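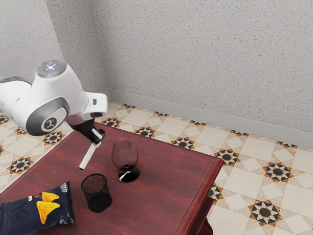 Simulated tabletop in Trilliren Scene, with a stemmed glass, a mesh cup and a bag of chips within the arm's workspace.

Trilliren Scene
Simulation and evaluation software for robot manipulation

Overview
Trilliren Scene is a desktop and server application for testing manipulation software before it is deployed on a physical arm. It renders household interiors, runs the customer's controller against them, and records the outcome of every attempt. The product is developed by Pevance and is supplied with a library of 900 objects and 200 room layouts.

Perception testing
Transparent, perforated and reflective items remain difficult for many perception systems. The library therefore includes clear glassware, wire mesh containers and creased food packaging, which may be placed together on dark or polished surfaces. Patterned floors and speckled walls can be selected independently of the furniture. For each rendered view, the software exports color, depth and object masks in matching resolution.

Control and planning
Controllers connect through a Python or C++ interface. Joint position, joint velocity and end-effector commands are accepted. The planning module checks each proposed motion against the arm, the gripper fingers and all nearby objects, and reports the first point of contact. Users may replace this module with their own planner without changing the scene files.

Evaluation
A standard evaluation consists of 2,000 attempts distributed over randomized object positions, lighting and camera angles. Results are grouped into 17 failure categories, including missed grasp, early release and contact with a neighboring object. Any attempt can be replayed from its stored seed.

System requirements
64-bit Linux workstation or server
32 GB of memory
Dedicated graphics card with 12 GB of video memory
Network access for license activation only

Licensing and support
Licenses are issued per workstation or per site. Site licenses include the Cleneo batch scheduler, which distributes evaluations over several machines. Academic departments may apply for a reduced rate. Each license covers updates and written support for one year.

Technical inquiries: Nuria Adugna, Applications Engineering
Licensing and orders: Amanuel Derese, Customer Accounts

Related products
Cleneo Batch Scheduler
Trilliren Object Library
Trilliren Scene Editor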